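Haton repair and reuse shop to stay open after lease is agreed

7 Feb 2022

The reuse shop at the old Saketti warehouse in Haton will stay open for at least another five years after a new lease was agreed with the building's owner, Ruvell.

The shop, which takes in unwanted household goods and sells them on at low prices, had been due to leave the building at the end of March. Its last lease ran out in November and it has been trading on a month-by-month basis while talks went on.

Under the new terms the shop keeps the whole of the ground floor and gains the use of the loading bay on the Iordache Road side, which has been locked for several years. Rent will stay the same for the first two years and will then be looked at again.

Ruvell had planned to turn the ground floor into small offices. It said in a statement that demand for office space in the town had fallen and that it was content to keep a tenant already in place. The upper floors are not part of the agreement and plans for them have not been decided.

A petition calling for the shop to be kept was signed by 2,292 people and handed in to the town council before Christmas. The council does not own the building and had no direct say in the lease, but it wrote to Ruvell in support of the shop and has agreed to pay 100 pounds a month towards the cost of heating until the end of next winter.

The shop opened seven years ago in one room at the back of the warehouse and spread into the rest of the ground floor as other tenants moved out. Most of what it sells is furniture, crockery, bedding and kitchen goods. Clothing is taken only in small amounts, as there are already two charity shops on the High Street that deal in it.

Some work will have to be done before the loading bay can be used. The roller door needs a new motor and the floor has to be made level where it meets the main room. Ruvell will pay for the door and the shop will pay for the floor. Both jobs are expected to be finished by early summer, and the shop will close for one week while the floor is laid.

Once the bay is open, larger items such as wardrobes and beds will be dropped off there - at present they have to be carried in through the front entrance, which has led to complaints about vans stopping on the double yellow lines. Parking for customers will not change.
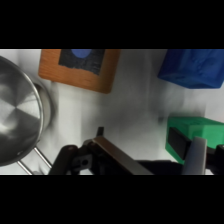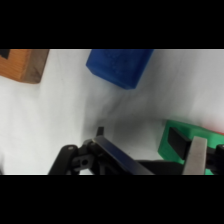

The rules on what can be handed in are also being changed from next month. Electrical goods will be taken only if they have a plug fitted and a readable safety label, and mattresses will no longer be accepted at all. Kitchen goods remain welcome, and a plain stainless steel saucepan is the sort of thing that can go on the shelves the same day, provided it is clean and the handle is sound. Paint, garden chemicals and gas bottles should go to the council tip as before.

Opening hours stay as they are for now, with the shop closed on Sundays and bank holidays. Longer hours in the evening have been asked for, but a decision will wait until the loading bay is in use.

Anyone with large items to give away is asked to ring first, as storage space is short until the building work is done. A list of accepted goods is on display at the front entrance and at Haton library.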